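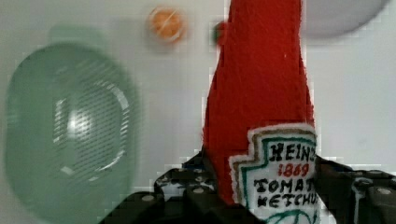 Soft toy grocery collection opens at Trevstead Toy Library

Trevstead Toy Library has opened a new lending collection made up entirely of soft toy food and groceries. The collection may be borrowed by members from the start of May and includes plush bottles, tins, fruit, vegetables and bakery items, among them a red plush tomato ketchup bottle with an embroidered Heinz label.

The library lends toys, games and play equipment to families, childminders and nursery settings in Trevstead and the surrounding villages. It currently holds 1066 items, of which 461 are suitable for children under three. Until now its pretend food has consisted of hard plastic sets, many of them incomplete after years of lending.

The new collection was assembled over the winter from donations and a small number of purchases. Donated items were inspected for loose stitching, detached trims and damaged seams before being accepted. Those that did not meet the library's standard were returned to the donor where an address had been left, or passed to the textile recycling point at Bruvura Road.

Remo Marino, who manages the lending service, said that members had been asking for softer pretend food for a long time.

"Parents in flats tell us that a plastic tin dropped on a hard floor at six in the morning is heard by everybody in the building," he said. "Childminders have asked for larger pieces which a toddler can carry under one arm. We have tried to answer both requests, and we were pleased by how much people were willing to part with."

The groceries are lent in sets. Each set is packed in a drawstring cotton bag with a printed contents card, and members are asked to check the bag against the card before returning it. The larger pieces, including the ketchup bottle, are lent singly and have their own place on the shelf beside the play kitchen.

The ketchup bottle has already been used at the library's trial sessions, where children set up a café and took orders from the adults present. Its keystone-shaped label is stitched with the words "Tomato Ketchup" and the year 1869, and staff have found that older children like to read it aloud. A notice beside the shelf invites families to look for other words on the packaging at home and to bring in clean, empty boxes for the café counter.

Members may borrow up to 2 grocery sets at a time in addition to their usual allowance. The loan period is three weeks, which may be renewed once if the set has not been reserved by another household. Nursery settings may borrow for a half term by prior arrangement. There is no additional charge for the collection, although a replacement fee may apply where an item is lost.

Soft toys require more care between loans than plastic ones, and the library has revised its cleaning procedure accordingly. Returned sets are kept apart from the main shelves until they have been cleaned. Pieces with a washing label are laundered in accordance with it, and those without one are sponged by hand and left to dry fully on a rack. Members should therefore expect a returned set to be unavailable for several days.

Families are asked not to wash the items themselves. Spills should be blotted with a damp cloth and mentioned to staff on return. Embroidered pieces in particular should not be scrubbed or placed in a tumble dryer. No charge is made for ordinary marks.

The play kitchen has been moved to the Patrício Room on the ground floor, which has level access from the car park and more space for pushchairs. The jigsaw cupboard, formerly in that room, is now on the landing. Members looking for floor puzzles should ask at the desk, as the lower shelves of the cupboard are still being relabelled.

To mark the opening, the library will hold a series of grocery play mornings throughout May. Sessions begin at 10 am and last for an hour. Each is limited to ten children, who must be accompanied by an adult, and places should be reserved at the desk in advance. Tea and coffee will be available in the corridor; hot drinks may not be taken into the play area.

A story corner will run alongside the sessions, with picture books about shops, markets and cooking. Tikatum Books, in the High Street, has lent a selection of titles for the month, and copies in languages other than English have been included where possible.

The library continues to welcome donations of soft toy food in good condition. Vegetables, bread and breakfast items are especially needed. Items should be clean and should carry their original safety label if they were bought new. Home-made pieces can be accepted for display, but under the present rules they cannot be lent. Donations should be handed to a member of staff during opening hours and should not be left in the porch.

Membership is open to any household or registered childcare setting in the district. Application forms are available at the desk, and applicants should bring proof of address. Existing members do not need to re-register to use the grocery collection.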